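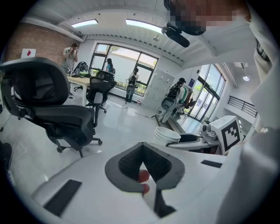

4. Sending your pages to the printer

By now your pages should be laid out and everybody should have had a good moan about the headlines. The Tullcombe Messenger goes to Etwood as one file, and they like to have it by 8 on Saturday morning.

4.1 Open the issue in Skostach and choose Check Pages. Wait for the list to fill, even if it seems to have stopped.

4.2 Work down the list from the top. Red items must be put right. Amber ones are up to you – most are only long lines.

4.3 Make sure the page count is 16. If you are a page short, use one of the spare puzzles in the Fillers folder.
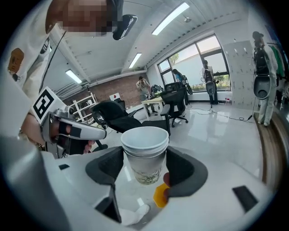 4.4 Choose Export, then Newsprint, and set the outside margin to 8 mm.

Caution: do not pick Web Copy by mistake. It looks lovely on screen and prints like porridge.

4.5 Give the file the issue number and nothing else, so issue 46 is simply 46.

4.6 Upload it and wait for the green tick before you close the window.

Note: late changes go through Ruth Ackroyd, please, and only for real howlers such as a wrong name or a wrong phone number. If the upload sticks at 40 per cent, ring Rizwan Nanayakkara at Etwood, who is very patient and can take the file by email.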